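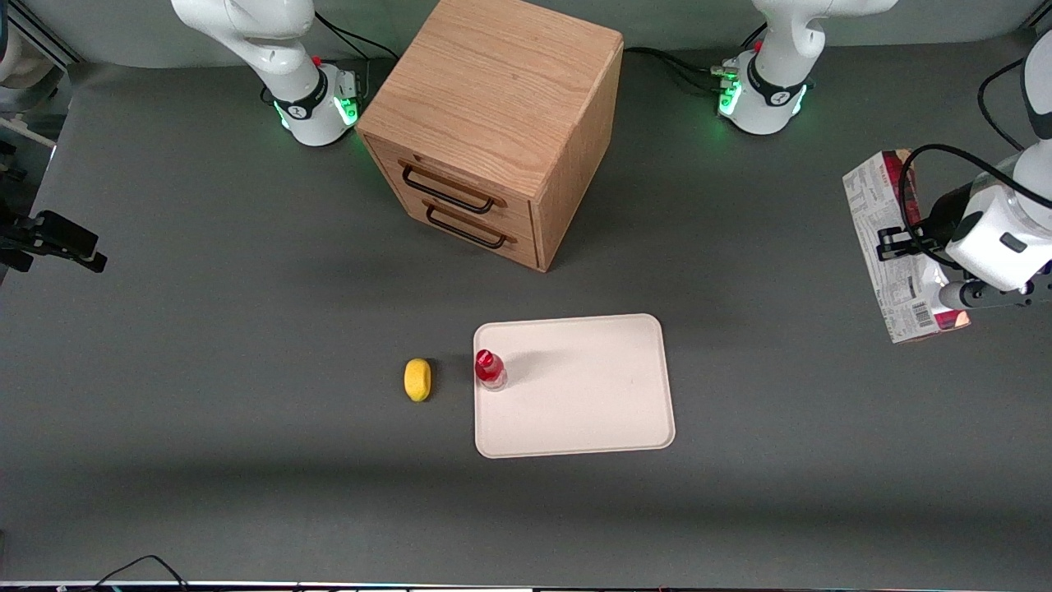
Guoqing Hou
Coordinator, Brunico Evening Language Program

Dear friends at the Stindum Fund,

It's a real pleasure to write to you again, and I hope you'll forgive me if I go on a bit, as I usually do when the subject is our learners. We are now past the halfway point of the grant, and the conversation tables have grown faster than I dared to put in the application. By the end of February we had 200 people signed up for Italian or German, and 924 attendances since the tables opened, counting everyone who signed in at the door on a given evening.

The thing I most wanted to tell you about is how we handle mistakes. In the fall, our table leaders corrected nearly everything as they heard it – every article, every verb ending – and several beginners went very quiet. After the winter break we asked the leaders to let people finish their story first and then pick out two things to go over together. The beginners are talking a good deal more now, and a few of the advanced learners have complained that they miss being stopped! We've set up a stricter table for them at 7:30, and it fills up every time.

The Wurby word cards are in use at all levels. The first printing had some errors in the German plurals, which one of our learners spotted before any of us did, and the corrected set cost a little extra. Song, our pronunciation hour, started three weeks late while we looked for a teacher who could cover both languages, so it will run on into the early summer.

On the money side, we have spent 2842 euros so far, mostly on leaders' fees and printing. The travel line is nearly untouched, and I would like to ask whether part of it could be moved over to pay for a second pronunciation group. There is a waiting list already, and I'd hate to keep those people hanging on until fall.

I'll send the attendance sheets separately, along with the learners' comments, once I've finished typing them up.

With warm thanks,
Guoqing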